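Success rate drops when I move to a second kitchen - how many demos do I need there?

Posted by Damián Alvarado
Tags: imitation learning, manipulation, evaluation

I'm trying to reproduce the main result from the Wunlow paper, the one where a policy trained on coffee-making demos in many home kitchens carries over to a kitchen it has never seen. The task is the short version: pick up a loose K-cup from the counter, open the brewer, seat the pod, close the lid.

I have 1198 demonstrations. Of those, 483 come from one kitchen (I call it Salinas in my logs) and the rest are spread over several others. In Salinas I get 30 successes out of 40 trials. In a kitchen that was held out of training, same brewer model, I get 12 out of 40. The paper reports a much smaller gap.

Most of the failures are at the grasp. The gripper comes down next to the pod, closes on nothing, and the policy carries on to the brewer as if it had the pod. Pods lying on their side are worse than upright ones. I start every trial with three pods out, next to a full carousel, and leave the normal kitchen stuff where it is.
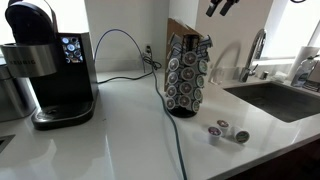 Brisa Ibarra asked me in the comments whether the pods start in the same places for every trial, and said that if they don't, 40 trials is too few to compare two kitchens. They don't. I place them by hand, and I haven't been writing down where.

So what I want to know is whether I should collect more demos in the new kitchen, or whether something is wrong with how I train. I'm using the paper's settings except for a smaller batch size.

Khanyisile Makhubela

Before collecting anything, fix the evaluation. Make a list of starting layouts, say 20, with the pod positions and whether each pod is upright or on its side. Run every layout twice in each kitchen. Then you can compare layout by layout, and you'll see if the gap is mostly the sideways pods. If your new kitchen happened to get more of those, part of your gap isn't about the kitchen.

Second, look at your data mix. 483 out of 1198 is a big share for one room. If you sample demos evenly, the policy sees Salinas in 40 percent of its batches. Try sampling by kitchen first and then by demo within the kitchen. It costs you nothing except a training run. In my own runs on a drawer task this cost a little in the main kitchen and helped in the held-out one.

Third, the part where it keeps going with an empty gripper. Check whether gripper width is in your observations as the measured value or the commanded value. With the commanded value, a miss and a good grasp look the same to the policy. I lost most of September to that one. You will probably also want some demos where the person misses, goes back and tries again - if every demo is clean, it has never seen a recovery.

If you still have a gap after all that, collect 30 demos in the new kitchen and fine-tune. But then report it as fine-tuned. It's no longer the held-out number from the paper, and people will ask.

Dulce Tapia

Just get more data. I had the same thing with Tamo and it went away when I added more kitchens. Not more demos in the same kitchen, more kitchens. Batch size probably doesn't matter.

Noemí Tlapale

Agree with Khanyisile on the layouts. One thing to add on lighting: hold the time of day fixed too, or at least log it. Glossy counters give you reflections that change a lot between morning and late afternoon, and white pods on a white counter are hard enough already. I split my results by time of day once and the afternoon trials were clearly worse, which I had been blaming on the camera mount.

Also check that your wrist camera exposure is locked. I don't remember if the paper says what they did there.

Comment from Damián Alvarado

It was the commanded width. Retraining now with the measured one and with sampling by kitchen. I'm changing both together, which I know is bad practice, but I only have the machine until the end of the month. Will post the layout list when it's done.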